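Search this forum Search Advanced search

Is a second market worth it or am I kidding myself
Started by Efua Akolgo, Sunday, November

efua_akolgo wrote:

Hi all, long time reader, occasional complainer about the wind. I've been doing the Orkusstead market since last summer and I've just been offered a spot at Lykkegaard as well, starting after Christmas. I said yes on the phone because the organiser was so lovely, and then I hung up and had a little panic on the laundry floor.

For those who don't know me, I make beaded bits and hair things, mostly for kids and their mums, and I resell a few clips and scrunchies alongside. It is not a living. I took $2,316 over the whole of last season before fees, and by the time I'd paid for the site, the insurance, petrol and a frankly stupid number of egg and bacon rolls there was enough left for a new washing machine. Which I was thrilled with! But it was a season of very early alarms.

Lykkegaard is a bigger market, it's undercover (bliss) and the foot traffic is meant to be much better. The catch is you pay the whole block up front, $327, no refunds if you don't show. Orkusstead is pay on the day and if it's bucketing down you just roll over and go back to sleep.

Would you do both? Swap one for the other? I'd be doing it mostly alone, my daughter is in Year 11 next year and I can't keep bribing her.

JinfengJ wrote:

Do it. Undercover is worth nearly any money in my opinion. I sell candles, so sun is as bad as rain for me, and the year I moved indoors I stopped throwing out half a box every time it got warm.

Paying up front also makes you turn up. I used to look for any excuse at six in the morning and now I've already paid so off I go. Your customers notice if you're there every time. Mine ask for "the one I got last month" and I have no idea which one they mean but they buy something anyway.

vilem_s wrote:

Going to disagree with Jinfeng here. Turning up because you've already paid is exactly how people end up hating it. I did two markets a month for three years with woodturning, and the second one was always the "better" one on paper. Bigger crowd, sure. Also twice as many stalls, and plenty of that crowd was there for the dumplings.

Work out what you'd have to sell before you've covered the fee. Then work out how many nights of making that is. I never did that sum until my wife did it for me on the back of an electricity bill, and I dropped the second market the same week.

Also ask how many other jewellery people they've let in. Some organisers cap it. Some will tell you they cap it.

natbrabec wrote:

Oof, the jewellery cap thing, yes. I was at Lykkegaard two seasons back with soap and there were four of us in one row. All perfectly nice women. All smelling of lavender. I'm not saying don't, it was a good market otherwise and the toilets were clean, but get your position in writing. Near the side door is freezing and people walk straight past you looking for the toilets.

Efua what's your setup like at the moment? If you're alone the pack-in at Lykkegaard is a bit of a haul, you can't drive up to the site. You park behind the bowls club and trolley it.

efua_akolgo wrote:

Oh no, I hadn't thought about the trolley. At Orkusstead I back the car right up onto the grass and just fling things out.

Setup is pretty basic. I've got a Volholm gazebo I got second hand (one leg is held together by stubbornness), a folding table, a camp chair, and then it's all trays and baskets so I can carry it in a couple of trips. I gave up on the fancy wire stands because they went over every single time there was a breeze, and I spent one whole afternoon picking clips out of the grass with a tent peg.

I've been trying out a loud flowery cloth at home, pink with the four-petal flowers all over it, and I can't tell any more whether it's cheerful or a headache.

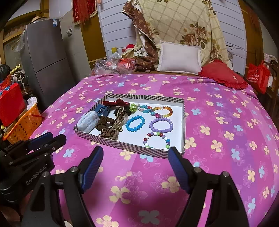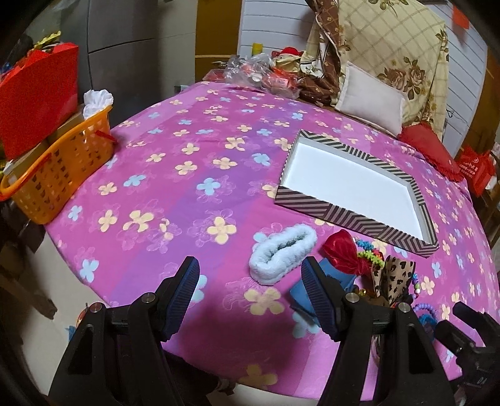

Anyway the thing I go back and forth on is pricing. I've had the same prices since I started, because I wanted kids to be able to buy something with their own money, and there's always one little person with a purse full of coins taking twenty minutes over it and I love that. But beads have gone up, elastic has gone up, the site fee has gone up. If I go to Lykkegaard I can't see how I keep a pocket money price on everything. Do I run different prices at the two markets? It feels a bit sneaky.

reda_aitali wrote:

Different prices at different markets is completely normal, nobody is going to drive to Orkusstead to check. The fruit bloke does it. I do it with my olives, because at one place I pay triple for the site and it has to come from somewhere.

What I'd do is keep one pocket money thing. One! Put it at the front, low down where kids can reach, and put everything else up a bit. You'll feel sick for the first hour and then you'll notice people are paying it.

vilem_s wrote:

I wouldn't run two price lists. Towns are small. My regulars at one place had cousins at the other, and I got a very stiff phone call about a salad bowl.

reda_aitali wrote:

Mate, a salad bowl is not a hair clip. No one's cousin is ringing about a hair clip.

vilem_s wrote:

You haven't met the cousins.

JinfengJ wrote:

Ha. I'm with Reda on having one cheap thing, and with Vilém on keeping prices the same. Put them up at both. If you haven't moved since you started, you're overdue anyway, and your Orkusstead people will cope. I raised mine and the only person who said anything was my mum.

On the cloth, I like loud but I'd try a plain one too before you decide. I had a stripy one for a year and photos of my stall were all stripes. Plain navy now. Boring, but the labels show up. Your customers are kids though so what would I know.

natbrabec wrote:

Keep the flowers!! There is so much beige linen at Lykkegaard. I swear half the hall looks like a physio's waiting room. You want people to spot you from the door.

Whatever you go with, check the drop at the front. They're fussy about covers going to the ground there because everyone shoves their tubs underneath, and the lady with the clipboard does walk around.

One more on money. Do you have a card reader? Phone signal inside that hall is rubbish. I had a Dondetti one that stored the sales and sent them through later, and that saved me, but a couple of the others were stuck doing bank transfers with people standing out in the car park holding their phones up.

efua_akolgo wrote:

I have a reader but I've got no idea if it does offline. Will look tonight. At Orkusstead it's still nearly all cash, I go home sounding like a tambourine.

Did Vilém's sum at the kitchen table, by the way. It's not terrible. It's a fair few bracelets before I'm in front, but fewer than I feared, and I have a big tub of stock left over from last season that I'd half forgotten. The bit that got me was the nights. I only make after dinner and I'm already cranky by Thursday.

Re the cap, I rang and asked. She said they have "a couple" of jewellery stalls but they're more silver and grown-up. I asked about position and she said she'd do her best, so I've sent an email saying thanks for confirming I won't be near the side door. She hasn't confirmed that. I'm hoping to bluff it through.

reda_aitali wrote:

Excellent work on the email.

About the nights, have you thought about making ahead in one go? I know it's different with food, but I do all my jars in a couple of big weekends and then I don't look at an olive for weeks. A friend of mine does up to 500 gift tags in one weekend every winter with the footy on, and she's done till spring.

natbrabec wrote:

And get a proper trolley before January, with the fat wheels. The path behind the bowls club is gravel. I tried it with a suitcase on the first morning and lost a wheel and quite a lot of soap.

vilem_s wrote:

If the sum works, the sum works. I'd still only sign for one block. Ask if you can sublet a date if you're crook, some of them allow it if you find the replacement yourself. And drop Orkusstead back to every second one while you try it out, or you'll have no weekends at all. Mine were gone for three years and I've got a very nice lathe to show for it and a son who calls me by my first name.

JinfengJ wrote:

Vilém does he really?

vilem_s wrote:

Only when he wants the ute.

efua_akolgo wrote:

Okay! I think I'm doing it. One block, Orkusstead every second time, one pocket money thing at the front and the rest going up at both markets (sorry Reda, I'm too scared of the cousins). I'll do the sublet question when she replies about the door.

Natália, where did you get the trolley with the fat wheels? Everything I'm finding is either for camping and costs a bomb, or it's for carrying one bag of potting mix. I need something that'll take the table and three tubs and still fold into a hatchback with the gazebo in.

natbrabec wrote:

Mine came from the tip shop so I'm no help on brand, but it's a garden cart with the sides off. I'll measure it when I get home and post it here.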